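# Wine bottles on a marble-look counter – rack on top or move them?

**Niloufar Bakhtiari**

Hi all, hoping somebody with more kitchen sense than me can weigh in. We're redoing a little nook off our kitchen (gray walls, one of them sort of lavender gray in the afternoon) and I want it to be the wine spot. I don't own fancy wine. Most of it is what my sister brings back from Ratanaporn, the shop near her work, and it gets drunk within a month or two.

What I have is a small white wire rack, the kind where the bottles lie on their sides. My husband says bottles should stand up because they "breathe better," which I don't believe for a second. But I also don't want to scratch the new counter. It has a marble pattern, white with gray-brown veins, and it cost us $634 with the cutting, so I'm a bit precious about it!

So – do I lay them down or stand them up, which way should the necks point, and will the rack wreck the surface?
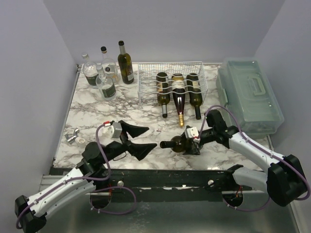

Oh, and I should say the nook gets no direct sun, but the back of the fridge is on the other side of one wall and it does get a little warm there. I stuck a thermometer in the corner in March and never wrote down what it said, sorry. If anybody has a cheap fix for the rack sliding when you pull a bottle out, I'd love that too.

**Etelka Jakab**

Lay them down if they have real corks. The wine keeps the cork damp, and a dried-out cork crumbles into your glass and lets air in. Screw caps can go either way. If you're drinking them within a month or two you could honestly store them in the bathtub and be fine, but I'd still lay them down, it's a nice habit and they look good.

Necks toward you is how I do it on an open counter. You can grab the neck with one hand and put your other hand under the body as it slides out. I've tried it the other way around, and I kept bumping the next bottle over every time I reached in. The catch is that you can't read the labels, so I write the name on a paper tag and hang it on the neck – 30 tags for a couple of bucks, and I reuse them.

For the counter: wire feet can scratch, mostly when a bit of grit gets underneath and somebody drags the rack. Clear stick-on bumpers under each foot fixed that for me, and they stop the sliding too. Wipe the counter first or they won't hold. And if yours is real marble, mop up red wine right away. Mine isn't and I still got a faint pink ring once, took me a whole evening with baking soda.

I'd worry more about that fridge wall than anything. Put the rack as far from it as the nook lets you.

**Ehsan Mazandarani**

just stand them up, never had a problem. had one bottle standing on top of my fridge for years, tasted ok

**Yasaman Ghorbani**

Please don't do the top of the fridge thing, lol. Heat and shaking all day long.

I agree with Etelka on pretty much everything. I'd add one thing – load the bottom row first and put the heavy bottles there, if your rack has more than one row. I filled just the top of mine once, pulled one bottle, and the whole thing tipped forward on me. Nothing broke, but I had to sit down for a minute.

If you can't find the bumpers, a strip of rubber shelf liner cut to size does the same job. White one hardly shows.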